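Visit to Sornlow, July: how the pipe cell is kept running

We got to Sornlow at 9 a.m. and were taken straight to the back of the hall, past the offices. The cell we had come to see has one arm, a two-finger gripper and a set of white shelves. Huiling Lu looks after it and did most of the talking.

The arm picks up lengths of PVC pipe and holds them upright by the lower end. Lu said the grip was the hard part. A bare pipe is easy. A pipe with plastic wrapped over it bulges, and the fingers have to close below the bulge or the pipe leans. She sets the height by hand with a test piece, then checks it through the wrist camera.

The fingers come off with 2 screws each. They are wiped down at every shift change and swapped after 1,000 picks, worn or not. Lu keeps a notebook for this – the counter in the software resets when the power goes, and she stopped trusting it last winter.

Repairs are mostly small. The camera cable has been replaced 3 times, always at the same bend near the wrist. It now runs through a looser loop with a Brokik clip, and that one has lasted since spring.

We asked about residue getting onto the fingers. She showed us the cleaning cloths and said to stop the arm fully first – a pause is not enough. We left before lunch, with a pair of old fingers to take home. 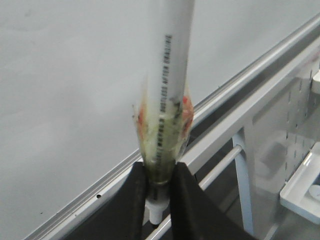 Jiahui Hou: We had the same cable trouble on ours. A longer loop helped, but we also had to slow the wrist turn. Does Lu change both fingers together, or only the worn one?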